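# The Second Verse

Afaf Sleiman had sung the second verse wrong for eleven years before anyone wrote to her about it.

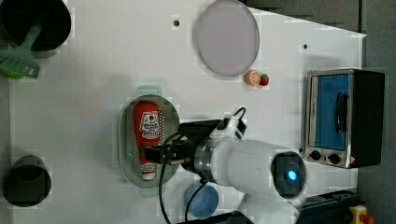 The letter came to the record label and the label sent it on. It was from a man named Bondarchuk, who had played bass on the original session. He wrote in pencil on the back of a lead sheet. The line, he said, was "I left the porch light on for you," and she sang "I leave the porch light on for you," and the man who wrote it had cared about the difference.

She read it standing at the mailbox. Then she went in and put on the old record, which she had not played in a long time. Bondarchuk was right. Clunier, who wrote the song and sang it first, said "left." He said it quickly, almost under the beat, and you could miss it if you were listening to the horns.

She called Ernetti, who had been her pianist since the hotel lounge days.

"Did you know it was 'left'?" she said.

"Sure," he said.

"Why didn't you say something?"

"You sang it like you meant it. I figured you'd changed it."

She had not changed it. She had learned it off a cassette her sister Esta made from the radio, with a dishwasher running in the background, and she had heard what she heard.

They had a show on Thursday at the theater in town. It had 400 seats, and the manager had told her 200 were sold, mostly to people who came every October. Porch Light was always the last song before the break. She was 52 and had sung it at weddings, at two funerals, on a boat, and once down the phone to a radio host who was in the hospital.

On Wednesday they rehearsed at Ernetti's house. His piano was in the den with the laundry rack pushed up behind it. She sang the verse with "left" and stopped.

"Again," he said.

She sang it again. The word was shorter and it closed on her. With "leave" she could hold the vowel and lean back a little, and Ernetti would wait for her there before he went to the minor chord. Now there was nothing to hold. He got to the chord and she was already past it.

"It's a different song," she said.

"It's the same song. She's stopped doing it, is all."

"Who has?"

"The woman in the song. If she left it on, that was one night. If she leaves it on, she's still doing it."

Afaf sat down on the arm of the couch. She had always pictured the woman going to the switch every evening, after the dishes. She had pictured the bulb getting changed. None of that was in Clunier's version. In his, somebody waited up once, and then it was morning, and the third verse was about driving to work.

"Play the third verse," she said.

He played it and she sang it through. She had never understood why there was a car in it.

They worked until it got dark and Ernetti's wife wanted the den. They tried it slower. They tried it with no introduction. Near the end he stopped waiting for her before the chord, and she came in short and let the piano finish the line alone. Neither of them said anything about it. He wrote a mark on his chart.

On Thursday she sang it that way. A few people in the front had their mouths moving along with her, and at the second verse they went on to "leave" while she sang "left," and for a moment both words were in the room. One woman looked down at her program. Then the piano finished the line.

At the break Afaf drank a glass of water in the hallway. Ernetti was eating a sandwich out of foil.

"You going to write back to him?" he said.

"I already did. I asked him what the horns were playing in the bridge. I can't make it out."

"It's an F," he said. "I think it's an F."

"We'll see what he says," she said, and went to find her other shoes.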